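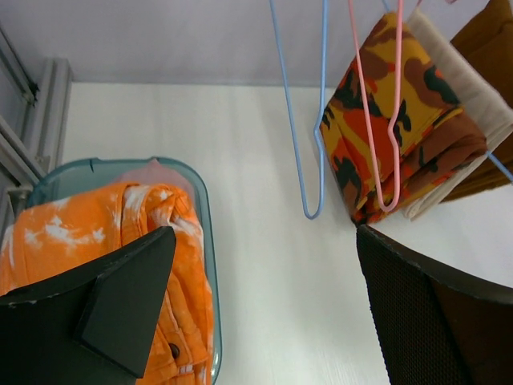
Ticket: Orange dye transfer in mixed wash
Category: Laundry and linens / Color bleed
Status: Resolved, left open for comments
Priority: Normal
Washer: Werano front loader
Detergent: Cliseck liquid, unscented

Original report

Orange tie-dyed pants, white and cream blotches, cotton as far as I can tell (the care label has gone blank). They went in on Tuesday with a mixed load: two white pillowcases, a pink cloth, a gray T-shirt and some socks. Warm cycle, 900 rpm spin, normal amount of detergent.

When the load came out, both pillowcases had a peach tint on one side. The gray T-shirt looks the same as before. The socks are dark, so no way to tell. The pink cloth may have picked something up, but it is hard to judge against the pink.

The pants have been washed before without trouble, always alone or with dark things. This was the first time with whites.

Need to know:
How to get the tint out of the pillowcases.
Whether the pants can be fixed so they stop bleeding.
Whether the pale parts of the pants will turn orange over time.

Reply 1, laundry desk

Do not put the pillowcases in the dryer. If they are already dry from the line, that is fine, but heat from a dryer makes the tint harder to move. Keep them wet in a bucket if you can.

Please send the following:
Water temperature on the cycle used.
Whether the load sat in the drum after it finished.
Whether anything was pretreated.

Reply 2, reporter

Warm on the Werano is listed as 40 C in the booklet. The load finished sometime before lunch and I took it out at 6 p.m., so it sat most of the afternoon. Nothing was pretreated.

Pillowcases are in a bucket with cold water now. Nothing has been near the dryer.

Reply 3, laundry desk

The sitting time is probably the larger part of it. Wet fabric pressed against wet fabric will pass dye even when the wash itself went fine, and a tint on one side only fits with that. Check whether the stained side has an edge or a fold line in it.

For the pillowcases:
1. Drain the bucket and refill with cool water.
2. Add oxygen bleach powder at the amount on the package for soaking. Not chlorine bleach.
3. Stir until dissolved, then put the pillowcases in fully covered.
4. Leave overnight.
5. Wash on their own, cold, and look at them in daylight before drying.

If there is still color after that, do the soak again with fresh solution. Do not increase the dose.

For the pants, do a bleed test first. Wet a white rag, press it on an orange part for a minute, and look at the rag. Do the same with a second rag on the inside of the waistband, where there is usually more loose dye held in the seams.

Reply 4, reporter

There is a fold line on both pillowcases. The tint stops at it.

Bleed test on pants:
Rag on the leg: very faint orange.
Rag on the inside of the waistband: clearly orange, strongest along the stitching.

I have one dye fixative in the house, a bottle of Testberg left over from a pair of curtains. Can it be used on something that is already dyed and worn, or only right after dyeing? The label is not clear on this.

Reply 5, laundry desk

We can't speak for that bottle. Check the maker's directions for the fiber, and if the label doesn't cover washed garments, skip it. Some fixatives are made for one type of dye only, and you don't know what was used here.

What you can do without any product is rinse out the loose dye. Turn the pants inside out and run them alone, cold, rinse and spin only. Repeat until the waistband rag comes up close to clean. Hang them right away each time. Do not leave them bunched up in a basket or bin while they are damp, or the orange can move into the pale areas.

On your third question: the pale parts can pick up a little orange every time the pants sit wet. Rinsing and prompt hanging is the main thing. Keep the oxygen bleach away from them.

Reply 6, reporter

Pillowcases, first soak: most of the tint gone. There was a thin line left at the fold on one of them.
Pillowcases, second soak: line gone. Both dried on the line and look white in daylight.

Pants: rinsed inside out, cold, alone. After the first rinse the waistband rag was still orange. After the fourth it was barely colored. I stopped there. Did not use the Testberg.

The pink cloth got an ordinary cold wash and I can't see a difference, so I am calling it fine.

Reply 7, laundry desk

Good. Pants should stay with darks or go alone from here on. Marking resolved.

Comment added in September

Same problem with a red bath towel, Mizuno, size large. The towel took 26 rinses by hand in the tub before I gave up counting as progress and bought a box of color catcher sheets. The sheets came out pink for three washes and then stayed white. Might be worth adding to the steps.

Laundry desk: Added as an optional step. Sheets help in the wash itself but won't do anything for a load left sitting in the drum.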